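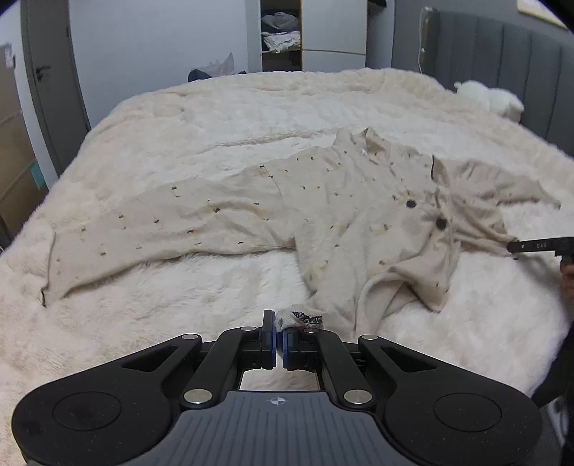 The shirt and the bed

Grivstead is a former seed merchant's at the edge of the ring road, and most of the people who came to its open day in May had come for the big machines. The hall downstairs had a palletising arm and a queue for the coffee. I was sent upstairs by a woman at the desk who said the bedroom was quieter.

The bedroom belongs to Zaltora, a firm of fewer people than I had expected that wants a robot to do the laundry. Washing and drying are solved, as far as the company is concerned. It is interested in what comes after, when a shirt is lying on a bed and someone has to pick it up by the right bit, straighten it and fold it. Most of us do this while thinking about something else. Machines are bad at it.

Zaltora's way of teaching them is to have people do the job first, wearing no gloves and no special suit, but holding a black gripper in each hand. The grippers have two fingers lined with blue pads, and a camera. Whatever the person does with the cloth is recorded from the gripper's side, and the recordings are later used to train the software that will move a robot's arms. There was no robot arm in the demonstration. A few visitors were put out by that and went back down to the palletiser.

Gobnait Scanlon runs the sessions. She was a theatre dresser for years before this and still talks about garments as if they were waiting for someone to step into them. "People come in and go straight for the middle," she told me. "You can't do anything with the middle of a shirt. You want a corner, a cuff, a hem, the collar. Find an edge and then find another edge."

The garment for the afternoon was a pale button-front shirt of the pyjama sort, with a small scattered print and dark buttons. Scanlon likes patterned shirts for training. A plain one gives the camera little to go on once it is crumpled, while a print shows which way the cloth is lying. She is less fond of buttons, which catch on the pads, and there is a school of thought at Zaltora that button-fronts should be left until next year. 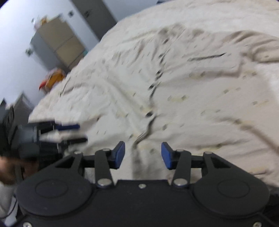
The pyjama shirt spread out on the bed at Zaltora's open day, seen from one of the grippers.

Why a bed, and why this one? I asked Lorcan Ó Ceallaigh, who looks after the software. The company began on a table, he said, with a clean grey surface and good lights. The folding went very well on the table. Then it tried the same software in the spare room of a colleague's house and the results fell apart. A table does not give when you press it. A bed does, and its covers move with the shirt, so that when you lift a sleeve you may well lift some blanket too.

So they stopped tidying. The bed now has a soft, pale cover, close enough in colour to the shirt to make trouble. The wardrobe has clothes on its shelves, and there is a white plush toy up against the headboard. Ó Ceallaigh would like the room to be worse. "My own bedroom is harder than this," he said.

Scanlon's sessions are short. A person stands at the bed, takes hold of the shirt with both grippers, and pulls it flat. A sleeve goes out to one side. The front is drawn straight so the two edges of it lie together, then the sleeves go in and the lower half comes up. If it goes wrong they carry on and put it right, and the mistake stays in the recording. She is firm about that. Early on, the operators used to stop and start again when they dropped something, and the software learned from those sessions that cloth is never dropped. It had no idea what to do when it was.

By the time of the open day the team had 1249 recordings of shirts that it considered usable. Another 232 had been thrown out, nearly all of them for dull reasons: a camera knocked out of line, a flat battery, somebody's phone going off and the operator turning round to look.

Visitors were allowed a turn. I had mine after Cormac Moynihan, a retired bus mechanic from the next town, who treated the grippers as he would any other tool and had a sleeve folded in before I had finished reading the safety sheet. I was slower. The fingers open and close well enough, but you feel very little through them, and I kept closing them on nothing. When I did catch a cuff I pulled too hard and the whole shirt slid towards me. My fold, when I got to it, was a sort of parcel. Scanlon looked at it and said it would be kept.

Ga-eun Ha, who came over from Vullon, the company that makes the finger pads, was watching the hands more than the shirt. Her interest is in wear. The pads have to be soft enough to hold thin cloth and tough enough to last, and she says those two things pull against each other. The current ones are replaced every 2 weeks. She would like to get that to a couple of months before anyone talks about selling a machine to a household.

Selling to households is some way off. Prapai Wannasri, who started Zaltora, puts the first paying customers in hotels and care homes, where there is a lot of the same thing to fold and somebody on hand if it goes wrong. A trial is planned at Kohlhase, a linen service that supplies several guest houses on the coast. It will begin with pillowcases. Shirts come later, and fitted sheets, she told the room, are not on any list she has seen.

A man near the door asked what it would cost. Wannasri said she did not know yet. He asked whether it would be quicker than doing it himself, and she said no, it would be a good deal slower, but he could be out at the time. He seemed to think that was fair.

At four the last group came up the stairs, a family with two girls who both wanted the left gripper. Scanlon shook the shirt out, dropped it on the bed again and stood back to let them sort it out.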